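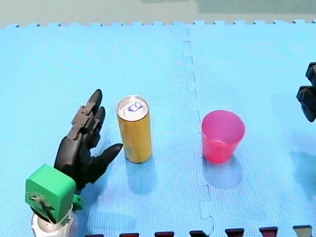 4 Contact-state labels from a single view

4.1 Problem setting

Demonstrations of two-arm tabletop tasks are usually cut into phases before a policy is trained on them. Most pipelines place the cuts by thresholding finger joint currents or by asking an annotator to scrub through the video. Both work poorly for multi-fingered hands. Joint currents rise when a finger presses on a neighboring finger as well as when it presses on an object, and annotators disagree on the exact moment at which a closing hand becomes a holding hand. The hard cases are those in which a fingertip is very close to an object. With the thumb extended low toward the base of an upright can and stopping just short of it, the gap is small compared with the width of the thumb itself, and a label based on distance between hand and object will often be wrong. We therefore treat the label as a property of one frame plus the joint state at that frame, with no access to earlier or later frames, and we ask how far such a labeler can be trusted.

The labeler is called Hovow. It takes one color image from a fixed scene camera and the joint angles of both hands, and returns one of four states for each hand: free, near, touching, or holding. The state "near" was added after a pilot in which a three-state version pushed most of its errors into "touching". Objects are not tracked across frames and no object model is used.

4.2 Data

All training and test frames come from the Fanik collection, which we recorded on one two-arm cell. The task family is can-to-cup: a beverage can and a plastic cup start upright on a foam mat, one arm takes the can, and the can is tipped toward the cup. The second arm stays on the other side of the cup and is used in a subset of the episodes to hold it steady. Episodes in which the second arm takes no part were kept on purpose. They give the labeler many examples of a hand that is in view, posed with curled fingers, and in contact with nothing.

The collection contains 1,464 episodes. From these we drew 3,000 frames for hand labeling, sampled so that the frames with the smallest distance between fingertip and object are over-represented. Of the labeled frames, 1,000 were set aside for testing and were taken from episodes that contribute nothing to training. Each test frame was labeled independently by two annotators, who saw the image and the joint angles and could not see the surrounding video. Where they disagreed, a third annotator decided after viewing the full episode. We report results against the final label and treat the frames on which the first two annotators disagreed as a separate "contested" group.

Collection took place over 6 sessions in July. The mat, the can and the cup were the same in every session. Start positions of the can and the cup were varied by hand between episodes, as was the position of each hand before the start signal. The tile seam was not used as a placement guide, but in practice the can was most often set to its left and the cup to its right. We return to this in Section 4.5. 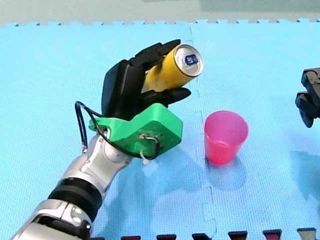

Figure 4. A frame from the can-to-cup task with the left hand labeled "holding" and the right hand labeled "free". Only the top end of the can protrudes from between the fingers.

4.3 Labeler

The image branch of Hovow is a small convolutional encoder applied to two crops, one per hand. Crop centers are found by projecting the palm frame into the image with the calibrated camera pose. Crop size is fixed. A fixed size costs some resolution when the hand is far from the camera, but it keeps the apparent scale of the fingers stable, and we found this more useful than a tight crop.

The joint branch is a two-layer network over finger joint angles. It does not receive joint currents. Including them raised accuracy on the training cell and lowered it after the hand was re-tensioned, so they were dropped. Outputs of the two branches are concatenated and passed to a shared head that predicts the state of each hand separately. Weights are shared between left and right, with the right crop mirrored before encoding.

Occlusion is the main difficulty for the image branch once an object has been taken. In Figure 4 the upper fingers curl over the can and a lower finger passes beneath it, so that the grip covers most of the body. What remains for the encoder is the silver top and a short length of yellow beside it. The joint branch carries most of the information in such frames: the finger angles are those of a hand closed around something of a certain width. On its own, however, the joint branch cannot tell a hand closed around a can from a hand posed in the same shape with nothing in it. The two branches fail on different frames, and the combined head depends on this.

A third source of error is shadow. The arm and hand throw a broad shadow on the mat, and in early versions the encoder read the dark edge of the shadow as an extension of the hand. Random darkening of polygonal regions during training removed most of these errors. We did not attempt to model the lighting.

4.4 Baselines and results

We compare against two alternatives. Pelkonen is our in-house distance labeler. It segments the hand and the object, measures the smallest image distance between the two masks, and thresholds it. Voltiren is the policy network described in Section 3, whose frozen visual features are read out by a linear layer trained on the same labels as Hovow. It sees the full image instead of the two crops.

On frames where the hand is well clear of any object, all three methods agree with the annotators almost without exception, and we do not discuss these frames further. Differences show up in the near and touching states. Pelkonen reports contact whenever a finger passes in front of an object along the camera ray, whatever the true gap. Lowering its threshold reduces these false contacts and loses true ones in about equal measure. The Voltiren readout does better on the left hand than on the right. We attribute the difference to the training set of the policy, in which the left arm does most of the handling. Hovow makes the fewest errors of the three on both hands, and its remaining errors are mostly confusions between "near" and "touching". It rarely confuses either of these with "holding".

On the contested group, no method is reliable. Hovow agrees with the final label only slightly more often than the first annotator does. We take this as a limit of the single-frame setting and did not tune against it.

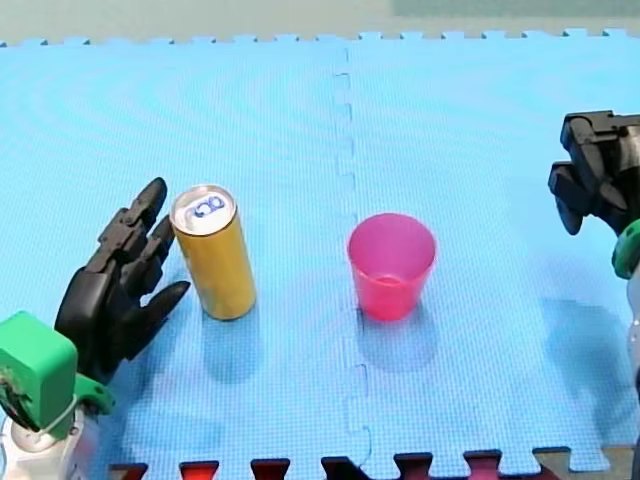
Figure 5. A frame labeled "near" for the left hand. The can stands immediately beside the hand, with the thumb pointing at its lower part. The cup stands between the can and the right hand.

The frame in Figure 5 is typical of the cases in which the joint branch corrects the image branch. The can is upright and the black links of the fingers lie close to it in the image. Judged by the crop alone, the encoder prefers "touching". The finger angles are open, with one long finger raised and the thumb extended to the side, and the combined head moves the label back to "near". Pelkonen labels the same frame as contact.

4.5 Ablations and limits

Removing the mirroring of the right crop harms the right hand and leaves the left unchanged. Removing the joint branch doubles the confusion between "near" and "touching". Removing the image branch leaves "holding" largely intact but makes "near" almost useless, as expected.

The uneven placement of the objects relative to the seam raised the question of whether the encoder uses the seam as a cue. We trained a version with the mat texture replaced by flat color in half of the crops. Its accuracy on unmodified test frames was within the spread of repeated runs, so we kept the original.

Two limits should be noted. The cup is translucent, and the mat shows through its lower wall in some views. Fingers behind the cup are then partly visible, a case too rare in Fanik to be evaluated. The labels also describe contact with any object and do not say which one. For can-to-cup this can be recovered from the crop position in nearly all frames, but a task with objects placed closer together would need an extra output. We have not tested Hovow on a second cell - the camera pose enters through the crop centers, and errors in calibration would affect them directly.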